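Notebook: Takagi two-arm kit, evaluation for the Vondville bench
August, started 8:40
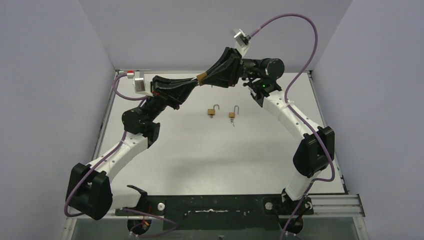
Second block on the Takagi kit. Huton has lent it to us through the end of the month, and the question for the report is still whether we buy it, rent it by the quarter, or stay with the Darnon single arm and a vise.

Task for this block is padlock handling. Brass padlocks, two arms, both grippers working on the same lock over the middle of the table. I picked it because the part is small and heavy for its size, and the shackle gives you very little to get hold of. If the grippers can manage this, the latch parts from Vondville should be easy.

Notes on the hardware so far:

Grippers. Fingers narrow down well toward the tip, and that helps when both arms are in close. The wide part at the rear is what you have to watch. With the right arm coming in higher than the left there is room for both. At equal height the linkages touched twice yesterday and the controller stopped both arms, as it should. I have written the height offset into the start pose.

Wrist cameras. One on each arm, on a white bracket. The left one stands upright behind its gripper and the right one is set at an angle. I would like the same angle on both, but Kanokwan Kongkaew prefers them different so that one of them has a view past the fingers. Leaving it for now. We should ask Huton if the bracket comes in a longer version.

Cables. My main complaint. The purple camera cable on the right arm makes a high arch before it comes back down to the forearm, and at the elbows the bends are tighter than I like. There is a tie on the right forearm. Want more of them, plus a proper clip at each elbow, before anyone runs this overnight. The loose run in front of the bases also needs to go under the table.

Enclosure. Plain grey panels on the sides and back. Fine for the cameras. The white top does show soft shadows, and the part finder had trouble with them until I raised the threshold to 68.

Session log. 528 grasp attempts saved so far in the test, all on the same software version. Disk use is fine. The export tool still writes the left and right arm files with the same name, so rename by hand before copying or you lose one. I lost one.

Price. Huton's quote is 1410 per month with service, minimum term 2 months. It doesn't say whether replacement finger pads are covered. Need that in writing.

Kanokwan asked whether we should try turning the keys as part of the test. I would hold that back until the cable work is finished, as it needs a lot more wrist rotation than we have used.

To do:
Order ties and elbow clips
Send Huton the file name bug
Ask about finger pads and the bracket
Repeat the padlock run with the left arm high and the right arm low
Wipe the mark off the tabletop

Back on this after lunch.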